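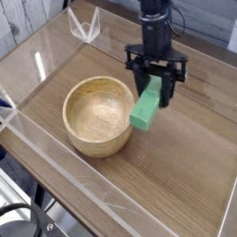

Etelka Szénási asked whether the cell could go back to full running before the left finger pad had been replaced, or whether it should stay on the short cycle until then. It was agreed to take her question first and move the rest of the agenda down.

Cell 3 maintenance meeting, Gosdale
Saturday, 9:30 a.m.

1. Finger pads
The left pad has a worn strip near the tip. The right pad is fine. The spare set in the drawer is the older Plaka pattern, and the bolt holes do not line up with the present fingers. A new pair has been ordered from Bognár. Decision: the cell stays on the short cycle until the new pads are on. Both pads are to be changed together, even though one still has life in it. The gripper zero is to be set again after the change and written in the log before any block is run.

2. Release height
The release point over the bowl was taught when the cell used a shallower bowl. With the present one, the program let go too high and some blocks hit the rim and bounced. The release was lowered by 27 mm on Thursday's late shift. Since then 138 cycles have been logged with no block outside the bowl. There was a question about whether the fingers now come too close to the bowl floor. The gap was checked with a feeler at slow speed and is enough, but there is not much to spare if the bowl is swapped for one with a thicker base. Decision: keep the new height. Any change of bowl means the height gets taught again.

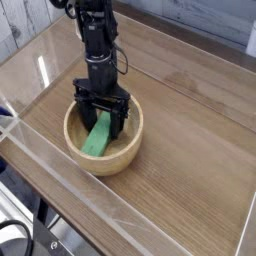
Item 2: gripper lowered into the bowl, green block between the fingers.

3. Opening stroke
Related to item 2. The fingers open inside the bowl, so the opening stroke can't be wider than the bowl allows. It is now limited in the Zorton controller and not only in the program. The old program still calls for the full stroke in one subroutine. It will be taken out so that no one loads it by mistake. The meeting did not settle whether to slow the opening as well. Left as is for now.

4. Cable on the arm
The slack loop beside the wrist was discussed again. If it is too short it pulls on the connector when the wrist turns, and if it is too long it can catch on the gripper plate. The present length was thought to be about right. Two of the ties were brittle and have been replaced with hook-and-loop straps. The straps are to be looked at during the weekly check and the loop watched through one full wrist turn at slow speed. The check sheet does not have a line for this yet – one will be added.

5. Fault 3005
This came up again twice, both times at startup. It clears on a reset and has not stopped a run. Zorton's support desk has asked for the controller log with the time of each fault. The first log sent was the wrong one (it covered the week before). Etelka will send the right one. Until there is an answer, the cell is not to be started without someone standing at the panel.

6. Clear panels
The acrylic had been wiped with the solvent meant for the gripper fingers. Soap and water only from now on, with a soft cloth. The solvent bottle will be moved to the tool cabinet. The panel fasteners are to be tightened by hand and then a quarter turn, no more.

7. Bowl position
A short discussion on whether to fix the bowl to the table. One view was that a locating ring would save time after cleaning. The other was that a fixed bowl would do more harm to the fingers if the arm ever came down off center. No decision. A loose ring of thin rubber will be tried first.

Actions
Fit new pads and reset gripper zero: on arrival of the Bognár parts
Remove old program with full opening stroke: before the next shift
Add cable loop to weekly check sheet: this week
Send controller log to Zorton: Etelka
Cut rubber ring for the bowl: open, no name yet

The meeting closed at 10:15 a.m. The next one will be held once the pads are in.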